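Bamboo steamers, again
Saturday, January 3, 2026

I have owned three bamboo steamers in my life and ruined two of them, so I am writing down what I do now, mostly for my own use. A couple of people asked after the dumpling post in May and I never answered them properly.

The first one went because I put it away damp. It lived in the cabinet over the fridge for the whole summer and when I took it out the floor slats had gray fuzz between them. I scrubbed it with vinegar and it still smelled, so it went in the trash. The second one I scorched. The pan ran dry while I was on the phone with the gas company and the bottom ring turned black. It would probably still have worked, but everything I cooked in it tasted like a campfire.

After that I went to the kitchen supply place on Dunstan and looked at what they had. The cheapest was 7 dollars and the one I liked best was 18. I bought the 18 dollar one. It fits over my old Kistov pan with a little of the pan showing all the way around, and that is the fit you want. If the basket is the same size as the pan the rim sits in the steam and takes a beating.

New steamers smell strongly of bamboo. I rinse mine, soak it in cold water for half an hour, then steam it empty until the kitchen stops smelling like a garden center. Twice is usually enough.

For buns I line the floor with squares of parchment, one per bun, cut a little bigger than the bottom. Cabbage leaves also work but they leave the dough wet underneath. If I am only reheating a few buns I sometimes skip the liner and accept that I will have to pick bits of dough out of the slats later with a toothpick.

Spacing matters more than I used to think. Buns that look fine going in will be stuck together when they come out, and pulling them apart tears the skin. I leave gaps between them and do a second batch if I have to. Yesterday's dough used 200 grams of flour, a small batch. 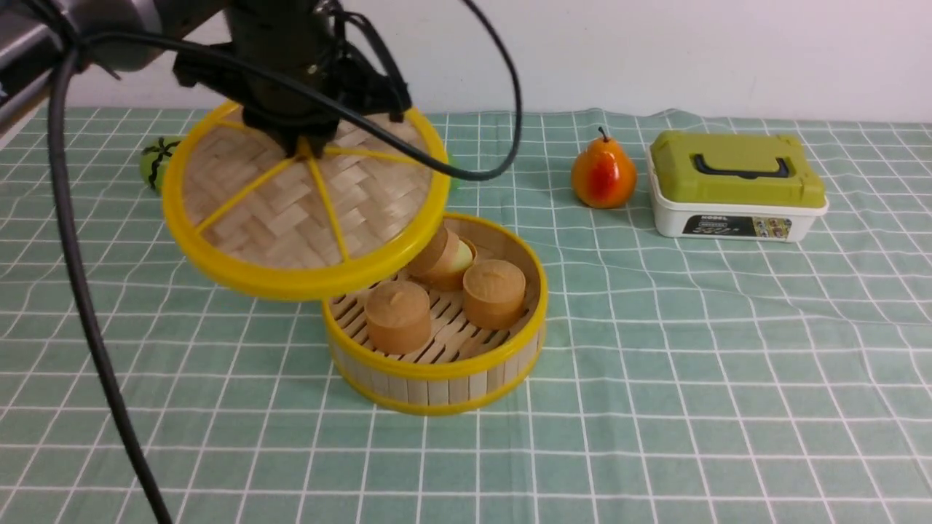 Tan buns in the bamboo basket, with the woven side of the lid showing.

The woven lid is the reason I put up with bamboo at all. A metal lid collects water and drips it on the buns, and you get those shiny wet spots. Bamboo lets a lot of the steam out. I still turn the heat off and wait a few minutes before lifting it, and I tilt it away from me.

Washing is hot water and a brush, no soap. I stand the basket and the lid on their edges by the window overnight, and they don't go in the cabinet until the next evening. I keep them in a paper bag now. The plastic tub I used before had a tight cover and I blame it for the fuzz.

The last thing on my list is a second basket so I can stack. The store only had the larger size left, and it won't sit right on this one, so I'll check again when I'm over there for flour.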